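Notebook – packing bench
08/11/2025
3 comments | 12 shares

Continuing the liner comparison for the mid-size office box. Transit leg is finished and all returned boxes have been opened and scored. Raw sheets are in the blue binder behind the January sheets. Esben Bech scored the second half, I scored the first, and we both scored the same four boxes at the start to check we agree on what a grade 2 bruise is. We disagreed on five pieces, all pears, all at the line between grade 1 and grade 2. Settled on thumb width as the limit. Anything wider goes to grade 2.

Setup

Box: Kimaro single wall, 518 mm on the long side, hand holes at both ends. Same production lot for everything. Two lots were on the rack and I used only the newer one.

Arm A: present liner, crinkle paper, poured in to the marked line, fruit placed by hand in the usual order.
Arm B: Prurnex molded pulp tray, one tray at the bottom, one sheet of crinkle paper on top of the fruit, nothing at the sides.

70 boxes in total, 35 per arm. Each packed with 21 pieces: six apples, five bananas, four pears, three clementines, three plums. Bananas in one hand of five where possible. Where a hand had to be split I wrote S on the sheet.

Tare with the pulp tray and top sheet is 643 g. The crinkle version is lighter but varies with whoever is pouring, so I am not writing down a single number for it. If we switch, the label template needs the new tare.

Route: out on the Irer loop, overnight at the hub, back to us the next morning. No customer drops. Boxes were stacked five high, arms alternating by stack, so no stack was mixed. Looking back, mixing within the stack would have been better. Position in the stack matters more than I allowed for (see below) and with unmixed stacks I can't pair A and B at the same level on the same pallet corner.

Loggers: Rinex, one per stack, in the third box up. One logger in arm A stopped recording before the truck left. Battery was seated correctly. Set aside for a bench check. The other loggers agree with each other to within a degree for the whole trip. Shock traces show one large event on the outbound leg, present on every working logger at the same time, and a group of smaller ones at the hub that appear on arm B only. I take those to be pallet handling. If so, B had the rougher trip.

Counts

Nominal was 1470 pieces. Scored 1451. The 19 missing pieces are from one arm A box and one arm B box that came back with the tape cut. Short by 7 in A and 12 in B. I kept what was left in both boxes and did not estimate the rest.

Arm A: 728 scored, 94 bruised (grade 1 or higher), 12.9 percent.
Arm B: 723 scored, 51 bruised, 7.1 percent.

By fruit, bruised pieces, A then B:
Bananas 38 / 31
Pears 27 / 8
Plums 17 / 6
Apples 9 / 5
Clementines 3 / 1

Most of the gain is pears and plums. The tray cups hold both at the widest point and they arrive in the same place they were packed. In the crinkle boxes the pears had moved to the ends, usually stem first, and stem punctures make up much of the grade 2 total for A. Bananas hardly improve. They sit on top in both versions and the damage is on the outer curve where the hand touches the lid flap. A tray at the bottom can't help with that.
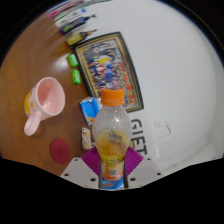
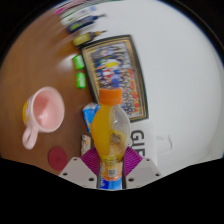
Stack position. Bottom boxes are worse than top boxes in both arms, as expected. What I did not expect is the fourth level in arm A, which is nearly as bad as the bottom. Checked the sheets twice. The likely cause is the strap, which goes across at that height on our pallets and pulls the long side inward. Arm B shows less of it, and the tray rim is probably stiffening the wall. Easy to test: pack a few with the strap one level lower and see if the damage moves with it.

Lid height. With the tray in, the banana hand stands slightly proud of the box edge when the fruit is large. Twelve of the arm B boxes needed the flap pressed down to tape it. I marked these P. Banana bruising in the P boxes is clearly higher than in the other B boxes, and without them the banana figure for B would look decent. Two options:

1. Bananas on their side along the long wall, apples moved to the middle cups. Costs one cup row. Tried it by hand on the bench with three boxes and it closes flat each time. Not yet shipped.
2. Ask Kimaro for the next depth up. Changes the pallet pattern and the shelf spacing in the cold room, so I would try option 1 first.

Packing time. Not a proper time study. I ran a stopwatch over ten boxes in each arm with the same packer. The tray is faster after the first few because there is no pouring and no topping up, but separating nested trays is slow. They stick together in the sleeve, worst at the bottom of the pile. Esben's suggestion is to fan them the evening before and leave them on edge. Worth doing. One tray in every sleeve or so has a torn cup, always at the corner. Those went in the reject bin and were not used.

Moisture. Cold room was at the normal setting. Trays took up some damp overnight and felt soft at the rim when the boxes were opened, but none had collapsed. Plums had left marks in the pulp where skins were split. I would not reuse trays. Crinkle paper from arm A was also damp at the bottom and had clumped, which leaves bare board under the apples. That may be a larger part of the A result than the movement at the sides. No way to separate the two from this data.

Ripeness check. Pears were pressure tested at packing, ten pieces from each crate, and all crates were inside our range. Plums were not tested, only sorted by eye, and the last crate was softer than the others. It was split between both arms, more or less evenly. Next time test plums as well or leave them out.

Things to correct before the next run

– Mix arms inside each stack. Use colored dots on the end panel so the loader doesn't have to read labels.
– Two loggers per stack, second and fourth level.
– Tape boxes both ways so an opened one is visible on the pallet.
– Score all pears the same day. Four boxes waited until the following morning and some grade 1 marks had darkened by then. Noted as L on the sheets: two in A, two in B.
– Write down who poured the crinkle.

Cost is not covered here. Prurnex quote is for full pallets only and I don't have a price at our volume yet. Sent the question, no answer so far.

Second run: arm B with bananas on their side against arm B as packed this time, strap lowered on half the stacks. Crinkle boxes not needed for that. Box stock is enough. Tray stock is short by two sleeves, Esben to order.

Dead logger – tried a fresh cell after writing the above. Starts, records for a few minutes, stops again. Going back to Rinex.

3 comments
Share 12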